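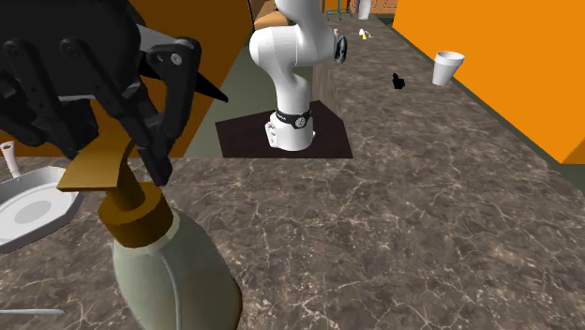
A spray bottle with a gold-coloured trigger head.

Looking after trigger sprayers

Most trigger sprayers that stop working are only clogged. Unscrew the head, stand it in a mug of warm water for 17 minutes or so and pump it until the water comes through clear. If the nozzle is still blocked, soak it overnight in white vinegar and rinse well. Never use vinegar on a head that has had bleach in it.

Check the dip tube too. It should reach the bottom of the bottle, and a split one will suck air. Trim a new tube at a slant.

For everyday window spray, mix one part vinegar to four parts water. Keep it off marble and other natural stone.

Label every bottle with what is in it and the month you filled it. Ours from July was still fine at Christmas. Do not refill a bottle that has held weedkiller.

Store bottles upright, nozzle turned to off, out of children's reach.

Page last checked 17th May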